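Personal Finance for Working Adults
Session 3 notes: Annuities, and who they are good for
By Siham Belkadi
12 March 2023

Read these before class. If you only have ten minutes, read the part on surrender charges and the part on riders, and bring your questions.

Last session we ended on the question Nestor Bañez raised: if Social Security already pays a check for life, why would anybody hand an insurance company a pile of savings to get a second one? Keep that question in mind. A good salesperson has an answer ready, and it is often a decent answer to a slightly different question.

What an annuity is

You give an insurer money. The insurer promises to pay you, either starting soon (immediate) or starting later (deferred). The payments may last a set number of years or as long as you live. Everything else in the brochure is a change to one of those terms, and most changes cost you something.

The plain kind, the single premium immediate annuity, is the easiest to judge. You hand over a sum, you get a monthly figure, and you can call three insurers and compare the three figures. I have very few complaints about it. I also notice that it is seldom what people are offered over a free steak dinner.

The three you will hear about most are these. A fixed annuity credits a stated rate for a stated period. A variable annuity puts your money into funds and passes the gains and losses through to you, minus fees. An indexed annuity ties your credit to a stock index, with a floor under it and a lid on top.

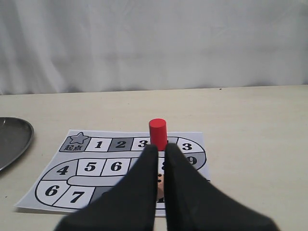

Indexed annuities are where I slow the class down. The pitch is "market gains with no market losses," and the first half of that is doing a lot of work. The path is set by the contract, much as it is on a printed game board: the sheet lies flat on the table, and the squares were there before anyone sat down. The cap, the participation rate and the spread are the squares. In many contracts the insurer may reset the cap each year, within limits given in the back pages. Ask for the lowest cap the contract allows. That is the number you are buying. The one on the front is this year's.

Also ask whether the index credit includes dividends. Usually it doesn't. Over a long stretch dividends are a large share of what stocks return, so "tracks the index" is a generous way to put it.

A worked case

Take a made-to-order product we will call the Drilholm contract. Your money is credited once a year. The cap is 3 percent. Now suppose the index does the following over two years: up 27 percent, then down 28 percent.

Year one, you are credited 3 percent. Year two, you are credited zero. On $10,000 you have $10,300, so your gain is $300. Someone who held the index itself went to $12,700 and then down to $9,144. Drilholm wins, and the agent will draw you this chart.

Reverse the order. The index falls 28 percent, to $7,200, then rises 27 percent, and ends at $9,144 again. You still have $10,300. Drilholm wins again.

Now try two good years, up 27 percent and up 27 percent. The index holder has $16,129. You have $10,609. Nobody draws you that chart. Neither result tells you what the next two years will bring, and I don't know either. What you can work out is how much upside you are giving up, and whether a plain CD would have given you the same $300 with a shorter contract. Work that one out at home with whatever CD rate your bank is posting in March.

Surrender charges

Most deferred annuities fine you for leaving early. The charge starts high and steps down each year until it reaches zero. Many contracts let you take out a small part each year without a charge. Read the schedule and write the last year of it on your calendar.

Some questions from Yasmine Ragab, who sat through a sales seminar for us and took good notes:

Is a "bonus" free money? Rarely. A contract that adds a bonus on day one often has a longer surrender schedule or a lower cap. You may also lose the bonus if you leave early.

Does the money skip probate? Often, if you have named a beneficiary. So does an IRA or a bank account with a payable-on-death form, and those forms cost nothing.

Should I buy one inside my IRA? The tax delay is a selling point for annuities, but an IRA already has it. There can be other reasons. Make the agent name them. 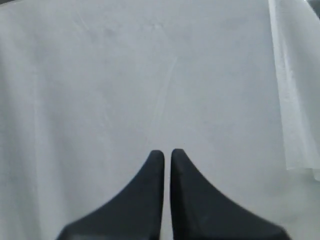

Riders deserve the same treatment. The most common is the guaranteed lifetime withdrawal benefit, and it brings in a second set of books: your actual account value, and a "benefit base" that grows at some cheerful rate. People see the two on a statement and think of them as one. Picture two black fingers standing side by side, near twins in shape and about the same height at the tip, with a thin gap between them. They don't touch, and neither do these two numbers. You can withdraw the account value, less charges. The benefit base can't be cashed. It is only used to figure your yearly payment, and often to figure the rider fee as well – which comes out of the real account.

So when you hear "guaranteed growth," ask which number is growing. Tsung-han Siu tried this at his credit union and got two different answers from two people at the same desk.

Who might be a good fit

A person in decent health, with no pension, who has enough cash outside the annuity for a roof or a bad year, and who loses sleep over running out. For that person a simple immediate annuity with part of their savings can make sense. Delaying Social Security should be looked at first. It raises a check that is adjusted for inflation, and most annuity checks aren't.

A guarantee is only as good as the company behind it. State guaranty associations cover failures up to a limit, and the limit differs by state. Look up yours.

For next time

Bring one real annuity brochure or contract, with your name and account number blacked out. Find the minimum cap, the surrender schedule and every fee. If you can't find one of them, write down where you looked. Sanaa Morsy is leading the first half, on long-term care coverage.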